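The Ferry Key

Ilse Grube had kept the key to the Cavell ferry office in her coat pocket for 3 years, and in September the county wrote to ask for it back.

The letter was short. The office had been sold with the landing and the parking lot. The new owner was a man from Pruitt named Lyle Nakamura, and he would be at the landing at four in the afternoon if she wanted to hand it over herself. She could also mail it.

She read the letter at the kitchen table and put it under the sugar bowl. Then she called her niece.

"Mail it," Soledad said. "It's a key."

"I might drive over."

"That's 90 miles."

"I know how far it is."

She left after lunch. The road ran along the river most of the way, and the corn was already brown on the far side. At Wallach she stopped for gas and bought a coffee she didn't finish. The boy at the register asked if she was headed to the fair. She said no, and then she wondered what kind of fair it was.

Her husband had run the ferry until the bridge opened. After that he went down to the office every morning anyway and sat with the radio on. He kept the logbook going, too. He wrote the river level and the weather, and under passengers he wrote none. When he died she locked the office and took the key home. She had not gone in again. People asked if they could have the sign, or the bell, and she told them she would think about it.

Nakamura was waiting by a green truck. He was younger than she had pictured, and he had a cold.

"Mrs. Grube," he said. "You didn't have to come all this way."

"What are you going to do with it?"

"Bait and sandwiches. Maybe canoes, if the bank says yes."

She looked at the river. It was low. There was a gravel bar where the boat used to turn, and two boys were standing on it throwing sticks.

"The door sticks," she said. "You have to lift it while you turn."

"You want to show me?"

She lifted and turned, and it opened. The room smelled of mice. The radio was on the shelf and the logbook was on the desk with a pencil in it. Nakamura stayed on the step and blew his nose.

She sat down in the chair. She found the last page, wrote the word September, and put down that the river was low and the sky was clear. Under passengers she stopped for a while.

"Can I take the book?" she asked.

"Sure. Take the radio too."

"I don't want the radio."

She wrote none, closed the book, and gave him the key.
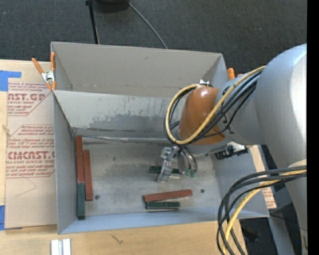

It was dark before she got back to Wallach. The fair was on the left side of the road, a small one, with a wheel and a row of food stands. She pulled in and parked on the grass. She bought a sausage and ate it standing up, with the logbook under her arm, and then she called Soledad to say she'd be late.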